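10/12/2018

Third night in a row I've sat down meaning to write two lines and go to bed. Not happening tonight either, I can tell.

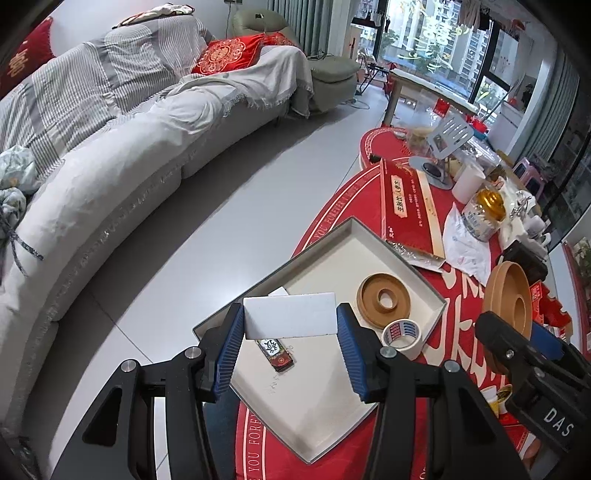 White box held level above the tray, everything else on the table waiting its turn.

So, the big question again: can a machine tidy up a table yet? Radek Pešek says yes, and he's been saying yes since January. I say it depends what you call a table. His idea of one has three cubes on it, all the same size, nicely spread apart. Mine has a roll of tape, a little packet, tissues in a heap, crinkly plastic poking out and a big red gift box hogging the space. That's a real table! That's what people come home to.

The white box I'd hand over tomorrow. It has flat ends, you squeeze it from both sides, up it goes. Tape is okay too, I think, if you come at it the right way. The brown dish with the hole in the middle is where I start to sweat. Do you grab it by the outside? By the ring? I stood in the kitchen for ages this evening picking up a saucer in different ways like a crazy person, and I never once did it the same way twice. My hand just knows. I have no clue how I'd write that down for a machine.

And then the plastic. Oh, the plastic. I've got strong feelings about clear wrapping. You can't see where it stops, it slides off whatever it's on, and half the time it's trash and the other half somebody is saving it. Same with tissues. A person glances over and knows which ones go in the bin (well, my brother doesn't). I'd love to see a robot make that call and get it right every time.

Called Polyxeni Stefanou after dinner because she always cheers me up about this stuff. She did two years at Alexiou, on the packing floor, and she says they put in an arm that was great at cartons and hopeless at anything in a bag. Every time a bag came down the line it would stop and blink at them, and one of the women would reach in and fix it. 740 stops in one month, she says, and she'd know, she was the one filling out the sheet. Then Grudau came and swapped out the suction cups and it got better – not good, better. She still thinks we'll have something in our homes in 15 years that clears a table. I said I'd be happy with one that puts the lid back on the right jar. She laughed so hard she dropped the phone.

I looked up the Lavix thing Radek keeps sending me. 3,241 comments under it and I read way too many. Half the people want one for Christmas and the other half want to know if it does socks. Nobody asked about the sofa! Cushions, throws, bags left on the seat, that's a whole second job right next to the table, and it's all soft. I told Radek that and he wrote back "baby steps" with a smiley face, which made me want to throw a cushion at him.

I'm softer on it than I was last year, though. Back then I'd have said never. Now I'd say picking things up is coming along fine and putting them away is miles off. Where does the tape live? In my apartment it lives in a different drawer every week. Good luck to whoever has to teach that.

Gidard want my notes before lunch tomorrow and I've written exactly one page, most of it about dishes. I'm going to set the alarm early and do the rest with coffee. Also have to remember to give Polyxeni her cake pan back – it's been on top of the fridge since her birthday.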